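Plastic bags of dry goods: does a chest freezer draw moisture in through the bag?

Home Storage > Pantry and Freezer
Viewed 900 times

Kalkidan Habte
I buy flour and teff in bulk and hold the bags in a chest freezer for 3 days to kill any weevil eggs, then move them to a cupboard. The freezer is an Ondcombe, set to its coldest mark. The last two batches of teff clumped along one side of the bag after I moved them. The bags are thin, heat sealed at the top, and I can't find a hole in either one. Is the moisture getting through the plastic, or was it in the grain already? I would like to know before I buy thicker bags.

Kyriaki Stergiou
Most of it is condensation. A bag that comes out of the freezer is well below the dew point of kitchen air, so water forms on the outside within minutes. If the bag is sound, that water stays outside. If there is a pinhole or a weak seal, some gets in as the air inside warms up.

Diffusion through the film is slow. Thin polyethylene does pass some water vapor, but 3 days in a freezer is too short for it to matter. Air in a cold freezer holds very little water anyway.

Pinholes are hard to find by eye. Press the air to one end of the bag, hold it under water and squeeze. Check the corners and the seal first. Do this with an empty bag, or you will have a different problem.

When you take a bag out, leave it closed until it reaches room temperature. For a large bag that means overnight. Wipe the outside dry before it goes in the cupboard. Opening it cold will clump the side nearest the opening.
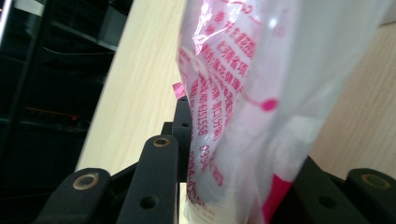 Endale
Kyriaki is right on condensation but I would not rule out the grain. Mine came damp from the mill once and clumped the same way with no freezer involved. Weigh out a small amount, dry it in a low oven, weigh it again. If the loss is over 17 percent the grain was too wet to store. Thicker bags won't fix that.

Kellum
just use jars

Kalkidan Habte
Thanks. Tested one of the emptied bags under water and got a thin line of bubbles at the seal, left corner. I had also been opening them straight from the freezer to check for bugs. Will leave the next batch closed overnight and reseal the tops.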